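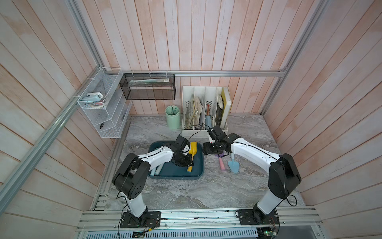 Re: [sutanto-garden] Sorting the small hand tools
5 September 2024

> Do we still want one tray per table for the hand tools? I have
> 11 trays left from the April order and can't tell which ones
> are meant for Irberg. Also, do the pens go in the tray or
> stay out?

One tray per table, yes. The teal one is fine, keep using it. Anything with a handle goes in it at the end, and that includes the light blue trowel, which tends to get left out on the tabletop beside the tray.

Pens stay out of the tray. They go in the mint green holder at the back, against the wall. Two green ones per holder is enough.

Of the 11 trays, send 5 to Irberg and keep the rest — I'd like spares on the shelf before we order from Duseo again. The shelf number is 251 if you need it for the list.

I haven't decided about the small loose pieces. A lidded box might be better for those. If anyone has a spare one, reply to the list.

--
sutanto-garden mailing list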